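Notebook, standby load and coal unit minimum output, February 2023

Continuing the overnight demand work for the Grindia feeder. Question carried over from November: how much of the night trough is plug load, and does it matter for how low the Undent coal unit can be turned down. 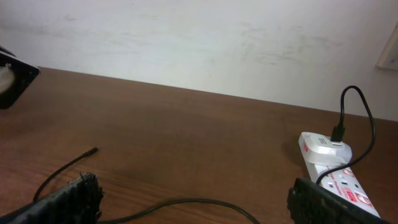

A comment from Rahman on the last entry: the trough is set by refrigeration and pumping, chargers and the like are noise, and the time would be better spent on the unit's minimum stable output. Partly accepted. Chargers left in with nothing attached draw very little and I have dropped them as a separate line in the model. They go in with "other standby". Refrigeration stays on its own line, as before. Pumping was missing from the first version altogether and has been added, using the timetable supplied by the water works.

Unit side. Undent is rated at 300 MW. The operating manual gives a minimum stable output but the figure dates from commissioning, on the design coal. The present coal has more moisture and more ash. Mills run closer to their limit, primary air has to be hotter, and the flame detectors on the lower burner row trip earlier than they should. Operators therefore hold the unit well above the manual figure and light oil support if dispatch asks for less. I had been using the manual figure. All runs made before this entry should be treated as optimistic and not quoted.

Rerun with the higher floor. Same demand trace, same wind trace from Plulik, same import limit. The change shows up mainly between midnight and the morning pumping start. In the old runs Plulik was curtailed only on windy nights with low demand. In the new runs it is curtailed on moderate nights as well, and the unit sits on its floor for up to 7 hours at a stretch. Shutting down overnight does not help in the model. A warm start takes too long to be back for the morning rise, and the oil used for the start exceeds what is saved.

Tried 2 variations.

First, pumping moved into the trough. The reservoir has room for it on paper. Curtailment at Plulik drops noticeably, with no change to the unit. The model assumes all pumps are free to move, and they are not: one group has to follow the treatment plant and cannot be shifted. Need to split the pumping line into fixed and movable and run again before drawing anything from this.

Second, unit floor lowered by 10 per cent of rating, standing in for a burner and detector refit. Curtailment drops by a similar amount to the first variation. Heat rate at the lower point is poor, so coal burned falls by less than output does. I took the part-load curve from the manual for this, which has the same fault as the minimum output figure. Correction to follow when the test data are in.

Both together gives less than the sum of the two. Expected, as they act on the same hours.

Problem with the demand trace. There is a step in the feeder data where the meter was changed. Before the step the night values look rounded, after it they do not. I had put the drop in night load down to standby appliances being replaced. It is at least partly the meter. Rahman's point about noise stands more firmly after this than before. Have cut the trace at the step and kept the later section only. The record is shorter but consistent.

Spreadsheet note: the ramp limit was entered per hour in one sheet and per minute in another. Fixed in the dispatch sheet. The old file is kept with "do not use" in the name. Anyone holding a copy should replace it.

Outstanding:
Part-load heat rate from the station, on present coal.
Oil support hours by month, from the shift log.
Fixed and movable pumping as separate lines.
Confirm whether the Plulik trace is gross or net of own use. The header says net, the values look gross.
Import limit: check that the winter value was used throughout.

Emissions at part load not touched yet. The stack monitor is out for calibration and the earlier readings below half load have gaps. Leave until it is back in service.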